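Chapter 2
House Systems and the Division of the Chart

2.1 Why the chart is divided

The signs of the zodiac divide the ecliptic into twelve equal segments of 30 degrees. The houses divide the same circle a second time, according to the place and minute of birth. Two people born on the same day at different hours share nearly the same planetary positions by sign but may have entirely different houses. In the tradition treated in this book, signs describe the manner in which a planet acts, and houses describe the area of life in which it acts.

The starting point is the Ascendant, the degree of the ecliptic rising on the eastern horizon. In most systems it marks the cusp of the first house. The remaining cusps depend on the method chosen.

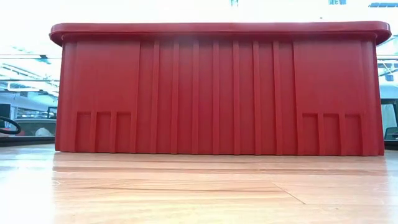 In the whole sign method, the sign containing the Ascendant becomes the first house in its entirety, whatever the rising degree. In the equal house method, each cusp falls 30 degrees after the one before it, counted from the Ascendant. Quadrant methods, including Placidus and Koch, also fix the tenth cusp at the Midheaven and produce houses of unequal size. At high latitudes this inequality becomes severe, and some quadrant methods fail beyond the polar circles.

Consider an Ascendant at 252 degrees of ecliptic longitude, or 12 degrees Sagittarius. A planet at 17 degrees Capricorn falls in the second house under both the whole sign and equal methods. A planet at 2 degrees Capricorn falls in the second house by whole sign but remains in the first by equal division. Readings based on the two methods will differ accordingly.

Tables for the worked charts follow the conventions of Zou and Tang. Cusps are rounded down to the whole degree. A planet exactly on a cusp is assigned to the house that begins there.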